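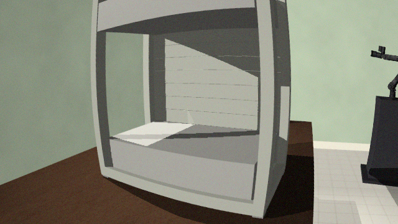 Kekeli Bawa has been paid to look at gray since before most people could tell you they wanted it. She mixes and names house paint at Golter, a company small enough that the person who mixes the paint also answers the phone, and she would like it known that she did not start any of this.

"People think there was a meeting," she says. "Like we all got together and decided everybody's kitchen should look like a dentist's office. I was in shipping then. I found out the same way you did."

We are talking in the mixing room, where she has cleared me a chair by moving a stack of sample cards onto a different stack of sample cards. The current Golter fan deck holds 138 colors. Bawa says customers ask for the same six and then apologize for it.

Her complaint is with how they pick. A chip the size of a stamp goes up against a wall under a store light, somebody squints, and a can is sold. A week later the can is back, with a story.

"It's never the wrong gray," she says. "It's that the gray turned on them. It was a nice warm gray and then it got home and went purple. They talk about it like a dog they adopted."

The culprit is usually whatever is standing nearby. Gray takes on its neighbors' business, she explains, and a lawn outside the window will do more to a north bedroom than any amount of tint. Her former boss, Obed Acheampong, used to make new hires carry one painted board through the whole building and write down a different name for it in every room. Bawa got to the loading dock and wrote "wet sidewalk." He kept it, and Wet Sidewalk sold so badly that they renamed it Quaye. It has been in the deck ever since, exactly the same color.
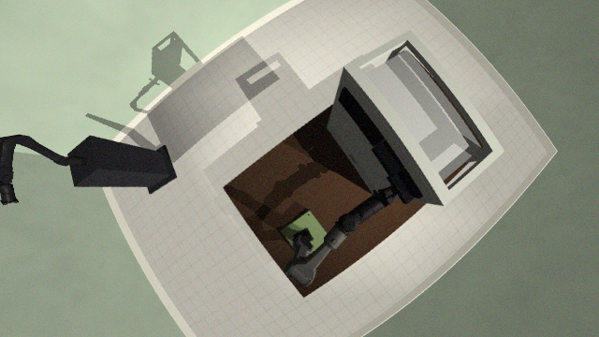

Pale gray tile, a brown work surface and a green background.

Naming turns out to be the part strangers want to hear about at parties. Bawa gives it an afternoon a year, usually in August, with a pot of coffee and her colleague Fiifi Korletey, who vetoes.

"Fiifi won't let me use food," she says. "He says you can't sell a person oatmeal for $2000 worth of trim work. I said people eat oatmeal every day. He said, yes, and look at their faces."

Korletey, passing through with a ladder, confirms this. He also takes credit for Gikska, a blue that means nothing in any language he has checked and gets more compliments than all the rest. "They think it's Nordic," he says, and leaves. 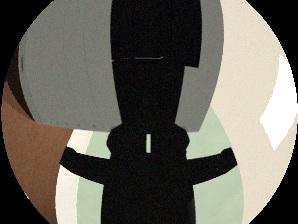

Black is the one Bawa worries about, now that gray's customers are moving on to it. She has talked clients out of black doors, black shelves and, in the case of a very determined man named Leobardo Esquivel, a black ceiling over a bathtub. Put black in front of something pale and the detail goes, as it does with the tall shape down the middle of the round view above, which is nearly all outline. "So if you paid for nice molding, say goodbye to it," she says. "You've bought a shadow." Esquivel went ahead with the ceiling and sends her a card every year to say that he still likes it. She keeps them in a drawer.

What does she tell people to do instead? Buy the small can. Paint a board, a big one, and lean it in the room. Move it when you vacuum. Look at it in the morning before you've decided to be pleased with yourself. Mariama Bonsu, who runs the front counter, has a speech to this effect and says customers nod all the way through it, then buy the big can.

I ask what color Bawa's own house is.

There is a pause while she straightens the sample cards.

"White," she says. "It came that way."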